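So I finally raised my prices, and I want to write down how it went before I forget the nervous part.

Some background if you're new here. I sell one knitting pattern course, called Ukano, and for the longest time it was priced at whatever felt polite. I never sat down and did the math. My friend Senga Chisholm, who used to do pricing for a furniture chain, looked at my spreadsheet in October and just went quiet for a bit. Then she asked what I was paying myself per hour. Reader, I did not have a number!

Her advice was to stop guessing and ask people. I have 300 names on my mailing list, so I sent them all a tiny survey with five questions (the last one was just a box that said "anything else?", and that's where all the good stuff was). I got 30 replies. I know that's not a huge sample, and I know the people who answer surveys are the people who already like you, but it was a lot more than I had the day before. 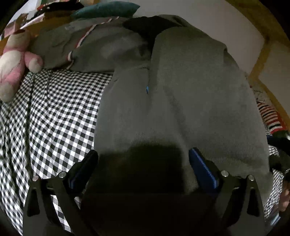 Gray knit on the gingham sheet.

What surprised me was how few people mentioned price at all. They wanted shorter videos. They wanted to know who to email when they got stuck on a sleeve. Two of them thought I was a much bigger company, which made me laugh out loud in a coffee shop.

The new price went live Friday at lunch, and I refreshed the page way too many times. First order came in before dinner, from someone who'd ticked "too cheap" on the survey. I'm re-recording the sleeve lesson next, in three short parts, and then I'll look at the email thing.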